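Friday, September. Cast biography records, Droster batch

Reran the dedupe on the actor profiles. 1668 records in, 1110 left after merging stage names with birth names. The spouse field is still the weak one: 65 entries list a partner with no wedding year, and the Rozīte source fills the gap with the year of the couple's first film together. Dropped that source for marriages, kept it for credits.

One silent-era actress has a birth year of 1925 and a first credit before it. Probably a reissue date in the wrong column. Flagged, not fixed.

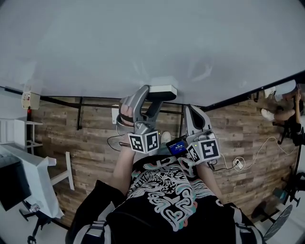
## Open items

- Children: store the birth year only, no names for minors.
- Trirnent export splits double surnames at the hyphen. Patch the parser before the next run.
- Sarkura lists recurring and guest roles under one code. Check by hand for now.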